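Demonstrationen per Fernsteuerung aufzeichnen: Utensil von der Ablage greifen

Stand: 27/03/2022

Voraussetzungen: Arm mit Parallelgreifer, Handgelenkkamera, Troltik-Konsole mit Steuergriff, freigegebenes Profil „Tisch“. Die Einrichtung der Konsole ist in Teil 1 beschrieben.

1. Vorbereitung
Arm in die Grundstellung fahren und Steuergriff nullen. Die Skalierung der Handbewegung für diese Aufgabe auf den niedrigsten Wert setzen. Belichtung der Kamera fixieren; die Automatik regelt bei heller Tischfläche sonst bei jeder Annäherung nach.

2. Ablage aufbauen
Zwei Holzblöcke hintereinander mit schmalem Spalt aufstellen. Das Utensil liegt quer über dem Spalt, der Griff ragt über den vorderen Block hinaus. Lage der Blöcke zwischen den Durchgängen leicht variieren, den Spalt beibehalten.

3. Durchgang aufzeichnen
Aufnahme starten, dann erst die Kupplung am Steuergriff lösen. Mit geöffneten Fingern anfahren und den Greifer so drehen, dass das Utensil zwischen den Fingern liegt. Am Griff absenken, schließen, 250 ms halten, senkrecht anheben. Korrekturen während der Fahrt sind zulässig, Stillstand über 3000 ms führt zum Abbruch. 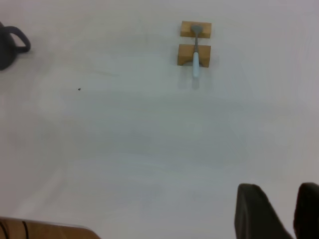 Abb. 1: Blick der Handgelenkkamera, Finger geöffnet, Utensil auf den Holzblöcken.

4. Durchgänge prüfen
Aufzeichnungen mit Kontakt zwischen Finger und Block verwerfen. Fehlgriffe mit anschließender Korrektur behalten und mit „recovery“ kennzeichnen. Für einen ersten Trainingslauf genügen 61 gültige Durchgänge, davon 14 mit veränderter Blocklage.

5. Export
Datensatz im Menü „Sitzung“ schließen und exportieren. Offene Sitzungen werden nicht übernommen.

Weiter mit Teil 3: Handgeführtes Anlernen ohne Konsole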